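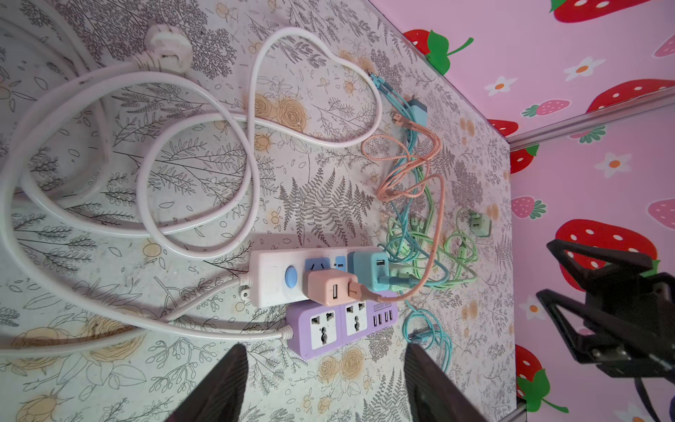
## 4. Sorting and routing the charging cables

This section covers the covered tabletop with two power strips and several loose charging cables. Complete Section 3 (fitting the contact paper) before starting.

**Caution:** Unplug both power strips from the wall before handling any cord. Switching a strip off at its own button does not isolate it.

### 4.1 Clear the strips

1. Set the two power strips side by side, faces up.
2. Pull the charging bricks out of the white strip. Grip the brick, not the cable.
3. Disconnect the USB cables from the bricks. Keep each cable next to the brick of the same color: peach with peach, teal with teal.
4. Check the socket openings and the USB ports on the lilac strip for dust. Wipe with a dry cloth only.

### 4.2 Untangle the cables

1. Start with the cable that lies on top. Work from the connector end back toward the middle.
2. Do not pull a knot tight to shorten it. Open the pale green loops by hand and feed the free end back through.
3. Lay each cable straight. Discard any cable with split insulation or a bent connector.
4. Wind each thin cable into a loose coil, 7 cm across or larger, and close it with a Mumico strap.

**Note:** Coiled cables do not need to be straightened. Fold them once and strap at the fold.

### 4.3 Route the power cords

1. Run both white power cords along the back edge of the table, at the foot of the pink wall panel.
2. Fix a Cliron clip every 48 cm. Press each clip for 13 seconds. Attach clips to the table edge; the adhesive lifts the contact paper if it is removed later.
3. Leave 100 mm of slack where each cord enters its strip.
4. Take up excess length in one flat, open loop. Do not strap a power cord into a tight bundle while it is in use.

**Caution:** Do not plug one power strip into the other. Each strip requires its own wall outlet.

### 4.4 Reconnect

1. Return the peach and teal bricks to the white strip.
2. Use the USB ports on the lilac strip for cables that have no brick. Read the lettering beside the ports before connecting a device.
3. Plug both strips into the wall. Press the light-blue button on the white strip.
4. Connect one device at a time and confirm that it charges.

If a brick becomes too warm to hold, unplug it and do not use it again.

Section revised 27/03/2024, B. Tolentino. Checked by R. McKinnon. Strap and clip sizes are listed in Section 7.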